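The Dishwasher Is Not a Cupboard

Armelle Perrin has opinions about forks. She has opinions about most of what goes into a dishwasher, and after 23 years of running the kitchens at Clorkumholm, a cluster of holiday flats with a lot of white cabinetry and very few teaspoons, she is prepared to share them whether or not you've asked.

"People treat the machine as a cupboard that happens to get wet," she says, stirring a coffee she'll forget to drink. "They put the clean cup on top of the dirty one and go to the beach."

Her first rule is to unload before you do anything else. Not after breakfast, and not after the news. The door comes down, the rack comes out, and everything goes either to its shelf or to the drying rack across the sink. She likes a rack that sits over the basin, so the drips go down the drain and the counter stays clear for the toast.

"Plates on their edge," she says. "A plate lying flat in a puddle is just a saucer with ambitions."

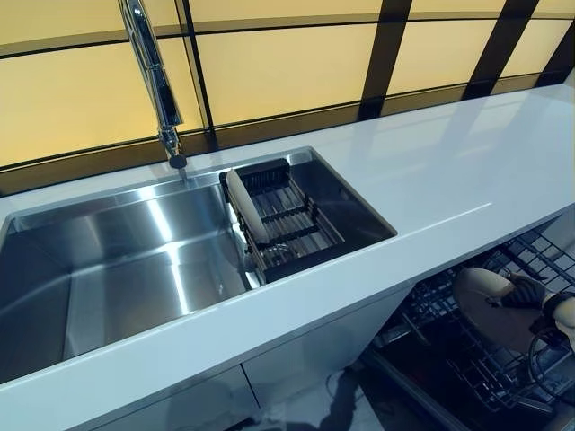
On white counters

The pale stone counter was not her choice. She had wanted something darker, on the grounds that beetroot exists. The owners had been to a showroom in Trirard and come back converted.

"It's lovely. It glows," she concedes. "It also shows you every crumb you've produced in your life." She wipes it with a damp cloth and then a dry one, and regards sprays as a hobby for people with storage space. The streaks you see at certain hours are mostly the light, she says, and she gave up chasing those years ago.

The glowing yellow panels behind the sink she defends without being prompted. Guests complain they're like washing up inside a lampshade. Perrin finds them cheering in July, when it's dark by the time the roasting tins come out.
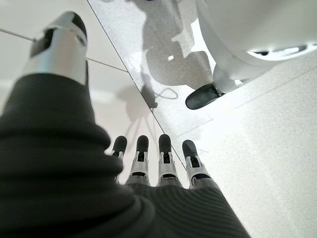 She is less forgiving about cutlery. The flats began with 120 teaspoons between them, and each spring she orders more from Vidal, the supplier in town, who no longer asks why. Her theory is that they leave in yoghurt tubs. Her husband's theory is that she should stop counting.

What about rinsing first? She puts the cup down. "Scrape, don't rinse. If you've washed it by hand, put it away and be proud of yourself."

There's a laminated card on the subject in each flat. It used to run to 6 paragraphs, until a guest from Flandimard corrected the punctuation in biro and left the porridge pot in the sink. The new one says "Scrape. Stack. Close the door." She's thinking of adding a line about teaspoons.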